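Vorkby pegboard stack: FAQ

Last updated 2026-04-13. Maintained by Hanan Salameh. Short answers, written between runs. If something is missing, open a ticket and I'll get to it.

General

What is Vorkby?
The software side of our peg insertion cell. Perception, grasp selection, planner, the control loop, plus the logging. Doesn't include the arm driver, you need that separately.

What are Rirnidov and Hourani then?
Rirnidov = perception node. Takes camera frames, gives back peg and hole poses. Hourani = planner. They talk over one message type and you can run either one alone against recorded logs. Bernard is the log viewer, see further down.

Do I need a GPU?
For Rirnidov yes. For Hourani no. Bernard runs on anything with a browser.

Where do I start?
Clone, run the setup script, play back the starter log set. 267 episodes, enough to see every module do something. Don't go near the real arm until playback is clean.

Perception

Which shapes does it know?
Round, square, triangle, star, the U-shaped one, and the plain rectangle. Each shape has a template file in the shapes folder. Colors are stored too but only used as a tie breaker.
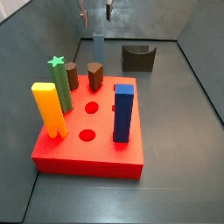
Red base with five pegs up, two round holes open.

Why does it call two different pegs the same thing?
Usually the two brown ones. Same color, both short, so the tie breaker is useless and it all comes down to the outline of the top face. Round top vs wedge top. From a low camera angle those look a lot alike. Raise the camera or turn on multi_view and give it a second angle.

The star peg comes back with a tilted pose. Bug?
Probably not. Pegs do lean in their holes, there's slack. Rirnidov reports the tilt it measures and does not snap to vertical. If your grasp code wants everything upright, set snap_upright to true, but then expect the fingers to touch down a bit off on anything leaning.

One peg hides another. What happens?
You get a pose with an occluded flag and a lower confidence. Hourani will skip flagged pegs on the first pass and come back after the one in front is moved. You can turn that off. I wouldn't.

Can I use it with a board that isn't red?
Yes. Set board_color in the config and redo the background capture. Dark gray boards are a pain against our dark gray floor, the edge finder loses the near side. Put tape down if you have to.

Do smudges and specks on the floor matter?
Not since the min_blob change. Anything under 20 pixels gets thrown out. Before that we had the planner politely steering around crumbs. Still, wipe the floor when you change tasks.

Planning

How does Hourani pick the order?
Tallest first by default, then whatever is least occluded. There's an order_by setting if you want something else. Random is fine for collecting data, bad for demos.

Does it know about the walls?
Yes, four planes plus the floor, all in workspace.yaml. Measure your own enclosure!! Ours is not yours. Most "planner found no path" tickets are somebody running with our numbers.

What about other things on the floor, blocks, cradles?
Add them as fixtures. Boxes are easy. For anything with a curved cutout use the cradle primitive, otherwise the planner fills in the hollow and thinks it's solid, and you can't place into it.

Why does it refuse pegs close to the right wall?
Clearance. When the board sits near a wall, the gripper has less room to open on that side. Hourani tries turning the wrist a quarter turn, and if that fails too it gives up and says so. Move the board, or drop wall_margin a little. Little means little.

Can I move the board in the middle of a run?
Pause first. On resume it relocalizes the board and throws away the old plan. Moving it while the arm is going down will trip the force stop, best case.

Control

How fast is the loop?
Depends on your arm driver. We don't set a rate, we follow the driver's. If you see jerky descents check that nothing else is hogging the same core, Bernard in live mode is the usual one.

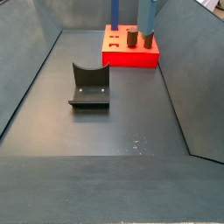 The last bit of the descent is force guided. Position control gets the fingers over the peg, then it slows down and waits for contact before it closes. If contact never comes it stops at the min height from your board file and logs a miss. It does not retry on it's own unless you set retries above zero.

It stops early and reports contact in mid air.
Tare the force sensor. Cable drag does this as well, check the cable before you blame the code.

Logs and Bernard

How big is the full log set?
1061 episodes, of which 752 have labels. The unlabeled ones are fine for perception testing, no use for scoring.

Bernard shows the pose overlay a few pixels off.
Stale calibration file, nearly always. Reload it from the settings menu, not the page refresh. Refresh keeps the cached one, known issue, fix planned for May.

Can I export to video?
Yes, one camera at a time. Side by side export is brokn right now, use two windows.

How do I report a bad episode?
Episode id, config file, commit hash. Screenshots are nice but I can't debug from a screenshot alone.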